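Serve speed readout, Court 9
Status: open
Venue: Vestmont indoor courts
Unit: Magnusson radar and display

Reported
Display showed 105 mph on a second serve from a junior who normally hits in the seventies. The club wants the figure confirmed. I doubt it.

September 14, 2024
Stood behind the baseline with the Kulik handheld. Of 35 serves, the handheld never went over 100. The display went over it on nearly every flat serve down the T. Wide serves matched fairly well, so "the balls are new" doesn't explain much.

Supplier reply
Skambridge says to restart the unit and update the firmware. Did both. Same readings. They now suggest the player has improved. He may have, but his kick serve hasn't.

Checked so far
1. Units setting: mph, correct.
2. Mount angle: two degrees off the sheet. Corrected, no real change.
3. Return shots: the radar may be picking up the return and posting whichever is faster. Not ruled out.
4. Marble-pattern countertop, with a bit of black-and-white patterned tile behind it.

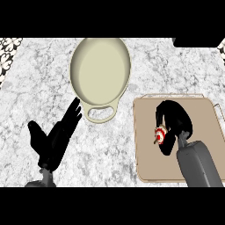 Next step
Serve with no returner and log each reading against the handheld. If the numbers still disagree, the unit goes back before the November league matches. Until then, no speeds from Court 9 go on the club board.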